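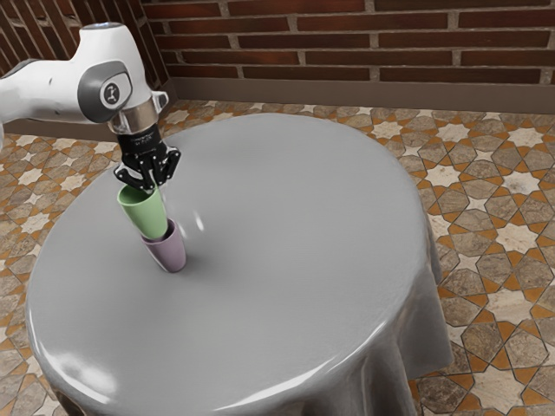
A green cup over the gray-covered round table.

Prallden Gallery opens its August ceramics and print show this Saturday, and it's a big one! Deepak Rawat has 32 new pieces in it, most of them fired at the Tuominen studio.

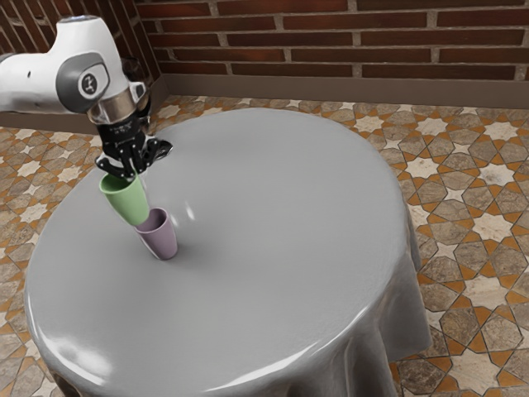
He'll be there from 3 p.m. to talk glazes with anyone who wants to (bring your questions, he loves them), and Netell Press is showing woodcuts upstairs.
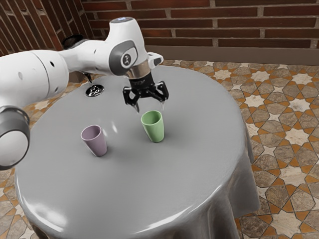 Rawat's color choices are softer this year. His favorite pairing is plain white with gray accents, like the rings on that rounded white arm, and it looks wonderful on his tall vases. Doors close at 7.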